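3 材料与布置

3.1 食物模型

本研究使用的汉堡模型购自 Prillano,为成套出售的分层食物模型。一套包括上下两片面包和若干夹层配料,各层可以完全分开,层与层之间没有磁铁、卡扣或定位销。选用这一套的主要考虑是各层外形相近:俯视时都接近圆形,直径差别不大,辨认时能依靠的线索主要是颜色、边缘和厚度。预备阶段曾比较过 Bilier 的同类产品,其生菜层边缘起伏很大,受访者几乎不看颜色就能认出,因此没有采用。

面包的两半在材料中占特殊位置。其他各层两面基本相同,翻转以后外观变化很小;面包片则一面为烤色外皮,一面为浅色切面,朝向一变,看到的几乎是另一件东西。Obura 在早先的课堂观察笔记中已经提到,孩子在描述汉堡时常把切面朝上的面包叫作“盘子”或“奶酪”,切面朝下时却很少叫错。我们把面包片的朝向作为单独变量处理,与“平放/立放”分开记录。

托盘为浅色圆角长方形,边缘略微凸起。挑选托盘时试过三种底色。深色托盘与肉饼层对比不足,纯白托盘又与面包切面过于接近,最后采用偏奶油色的一种。这种托盘表面有光泽,模型靠近时会在盘底留下灰色的影子,部分受访者在自由描述中把影子也算作一层,编码时归入“其他”。
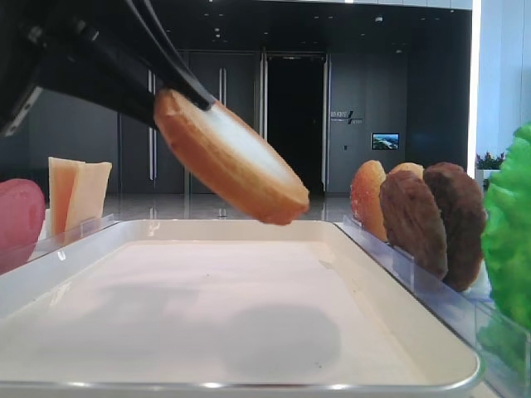 图1 托盘与半片面包模型。面包片倾斜悬于托盘上方,浅色切面朝向右上;盘内未放置配料。

3.2 支架与立放

配料在取用之前一律立放。我们最初的做法是把各层平铺在桌上,占地大,而且相邻两层容易互相压住。改为立放以后,每一层都露出圆面的大部分和一段侧缘,从斜上方观察时两种线索可以同时获得。

支架为透明亚克力制品,由 Quintero 按我们给出的尺寸切割。采用透明材料,是因为预备阶段的木质支架会给配料加上一道明显的轮廓,受访者在画图时常把支架一并画入。换成透明支架后,这种情况减少,但没有消失:底板较长,反光时仍会被画成一条线。支架固定在桌面上,位置在整个研究过程中不变。

成对放置是另一项改动。每个支架可以容纳两片,前后相叠,前片遮住后片的一部分。遮挡程度没有严格统一,我们只要求后片至少露出一段完整的边缘。完全统一并不现实,各层的厚度不同,靠在支架上的角度也会随之变化,薄片往往靠得更斜。
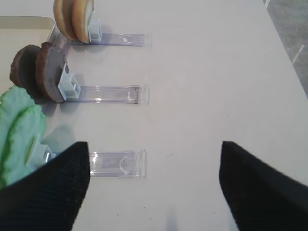

图2 立放在透明支架上的圆片模型。上方一对为浅褐色,中间一对为深褐色,边缘较粗糙。

图2中两对圆片的差异,在受访者的描述中主要落在颜色上。边缘的粗糙程度也被提到,但多出现在追问之后。有一类回答值得单独说明:脱离汉堡这一语境时,浅褐色和深褐色的圆片都常被称为“饼干”。这种叫法在看过整套模型的受访者中也有出现,说明立放和成对的摆法本身可能就让人想到点心陈列。我们没有把“饼干”算作错误,而是设了一个单独的编码类别,称为“相邻食物”。

桌面为白色,无图案。桌面上的细小斑点和划痕未作处理。曾考虑铺一层衬布,但衬布的褶皱会在支架底板下形成起伏,支架难以贴平,只好放弃。

3.3 面包的上片与下片

上片呈圆顶状,下片较平,两者的外皮颜色接近。单独出现时,下片较难辨认,尤其当它以侧缘朝向观察者时,只剩一道窄窄的椭圆,切面露出不多。上片则无论从哪个角度看都保留着鼓起的轮廓。两片并排、切面相对时,受访者大多能把它们看作一对,并据此推断较平的一片是底。 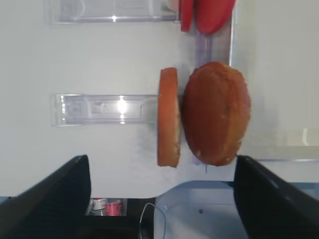
由此带来一个次序上的问题。若先让受访者看到上片,再看下片,后者的辨认几乎没有困难;反过来则常有迟疑。为避免这一影响,上下片的呈现次序在受访者之间轮换,轮换表由 Ferraro 编制。表中没有安排两片同时首次出现的情况,这类画面只用于最后一部分的自由描述。

外皮上的浅色小点和细纹也在少数描述中出现。有的受访者认为是芝麻,有的认为是磨损。Prillano 的产品说明没有提到芝麻,我们按“表面细节”统一编码,不区分两种解释。

3.4 叠放过程中的中间状态

汉堡的叠放从下片开始。把一片面包平放在托盘里、其余配料仍留在周围支架处的状态,我们称为“起始态”。起始态只有一层,却是各中间状态中回答差异最大的一种。原因可能在于它包含两套互相竞争的线索:托盘里的面包片切面朝上,像一个完整的圆盘;周围立着的配料则暗示还有东西要放上去。

桌面布局如下。托盘居中,长边纵向;四个透明支架分布在托盘四周,各配一种配料或面包片。支架与托盘之间留有间隔,间隔过小时,立放的配料会与盘内的一层在视觉上相连,受访者容易把两者看作已经叠在一起。
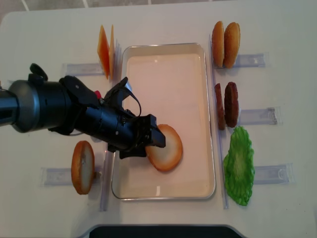

照片:Fiorella Ferraro

面包片不要求放在托盘正中。预备阶段曾用铅笔在托盘底部标出中心,但标记本身引起注意,后来擦去。实际位置偏左或偏右都予以保留,只在面包片搭上托盘边缘时重新布置。偏移对辨认没有可见的影响,对“是否完成”的判断则有影响:越靠近中心,回答“已经放好”的比例越高。这一点在第五节详述。

3.5 受访者与图片集

受访者共206人,通过 Zindon 的社区课程招募,均未参加预备阶段。每人观看30张静态图片,逐张回答三个问题:图中有哪些食物部件,哪些已经放好,接下来应放哪一件。回答为开放式,不提供选项。图片大小一致,呈现时不加文字说明。

图片从一个共有2,820张的集合中抽取。集合按托盘内的层数和立放配料的种类分组,抽取时每组都有图片入选。模糊到无法分辨切面与外皮的图片事先剔除,其余不作修饰,反光、阴影和局部遮挡都保留原样。遮挡较多的图片单列一组,分析时分别报告。

编码由两位作者独立进行。先各自编码900条回答,对照分歧后修订类别说明,再完成余下部分。分歧最多的是“面包”与“面包的一半”是否应当分开。Obura 主张分开,理由是后者表明受访者已经想到另一片;Ferraro 认为日常说法中两者混用,分开会夸大差别。最终保留两个类别,但在主要分析中合并,分开的结果列于附录。

模型在使用期间有轻微磨损,主要见于面包下片的边缘。六月更换过一次配料,新旧两批的肉饼层颜色略有不同,新的一批稍深。图片集中两批都有,更换前后的图片在抽取时没有区分,分析中加入批次一项作为控制。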